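From: Balakrishnan Kurian
To: home-automation list
Subject: Re: Can they fold anything yet?

Shobha Rodrigues wrote:
> My sister is convinced that in three years a machine will
> iron and fold for her. I say it will not manage even
> a napkin. Does somebody on the list have a real
> opinion, not from an advertisement?

Dear Shobha, dear all,

I have an opinion, although it may please neither you nor your sister. Paper is the place to begin, I think, before any cloth.
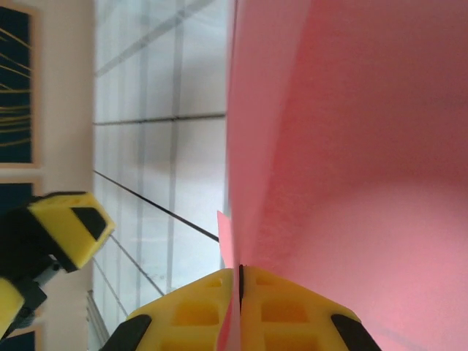
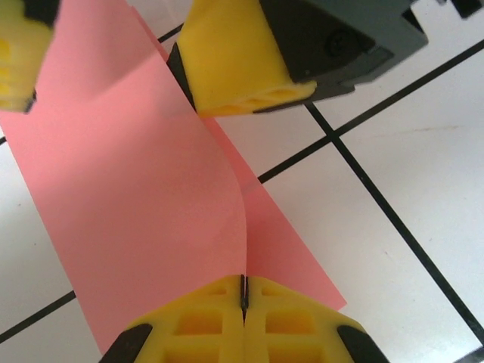 Pink paper and two-finger grippers, in both pictures.

A plate keeps its shape when you lift it. A sheet changes its shape everywhere when you touch it in one place, and the machine must decide again what it is looking at. My mother folds pillowcases while she watches television and does not look down once. I would not ask this from any machine I have met.

At Porov, where I work, we pack printed covers into boxes. One order in July was 2,347 pieces, each with one fold. We had a trial of an arm from Ekus for 13 days. It lifted the full boxes very well – I was glad for my back – but for the folding we went back to the bench and our hands. Ravindran Thampi, who was against the trial, still reminds me of it at lunch.

So for the napkin, I would say yes, if it is always the same napkin and you are patient. For the whole basket, with socks and a fitted sheet inside, I would not promise it in three years. Deepika wrote here in spring that she expects 25. This seems to me too dark, but I have no better number.

If your sister wants to bet, please tell us what is the prize.

With kind regards,
Balakrishnan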